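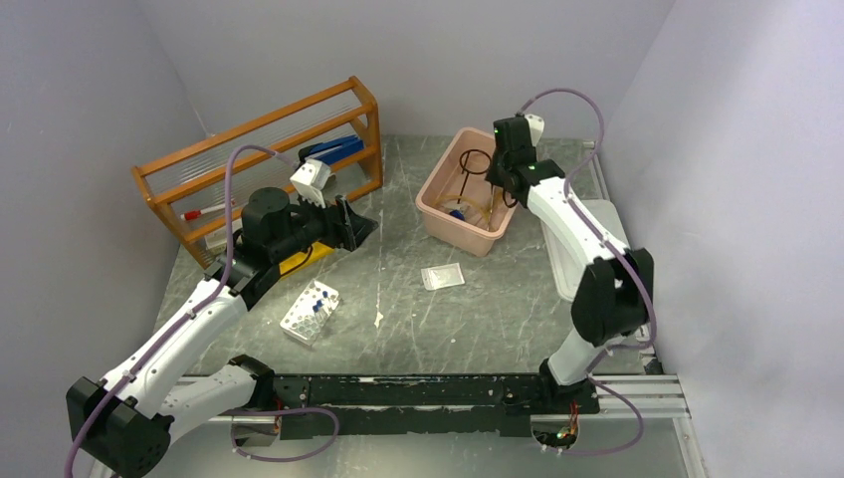 24 May 2025
By the Zudwood Glass History Circle

Speaker notes: How glass got clear

Start with the window. Ask everyone to look through one for a few seconds before I say a word. Then: for most of history you couldn't do that. You got light, you got a greenish blur, and if you were lucky you could tell whether it was raining.

First section is color. Plain sand has iron in it, and iron makes glass green. Hold up the old bottle base and let it go around the front row (both hands, please!). Roman glassmakers already knew that a bit of manganese would cancel the tint, and I love this part, because they had no chemistry to explain it. They had furnaces and a lot of ruined batches.

Slow down for Venice. The Murano makers burned salty plants for their ash, washed and purified it, and got cristallo, which looked so much like rock crystal that they named it after the stuff. Say "cristallo" properly, I rushed it in March and half the room heard "Crystal O."

Next, England and lead. Lead glass is heavy, it bends light beautifully, and it rings. Tap the goblet. Wait for the ring to die completely before talking again. Tap the jam jar for comparison. People always laugh at the jam jar, so leave room.

Short detour on the Draria ledger, my favorite thing in the whole talk. It's a shop account from 1711, and the clerk grumbles on page after page about breakage. One entry lists 6 crates received and then just the word "shards." Read it out loud with feeling.

Then heat. Ordinary glass cracks if you pour boiling water into it cold, and the reason is simple: the inside swells before the outside catches up. Adding boron fixes most of that. Borosilicate glass barely grows when it warms, so cooks and chemists both fell for it. I could spend an hour on this one, but keep it to four minutes and move on to flat glass.

Flat glass: spun crowns with the bullseye in the middle, then blown cylinders slit and opened out, then float glass, poured over molten tin so it comes out smooth on both sides. Draw the float bath on the board. Big arrows.

If there's time, tell the Fedoruk greenhouse story (3610 panes, every one puttied by hand, and then the hailstorm).

Questions. Somebody will ask if old windows are thick at the bottom because glass flows. No, and say it kindly! The panes were uneven from the day they were made. Collect the goblet before people get up for coffee.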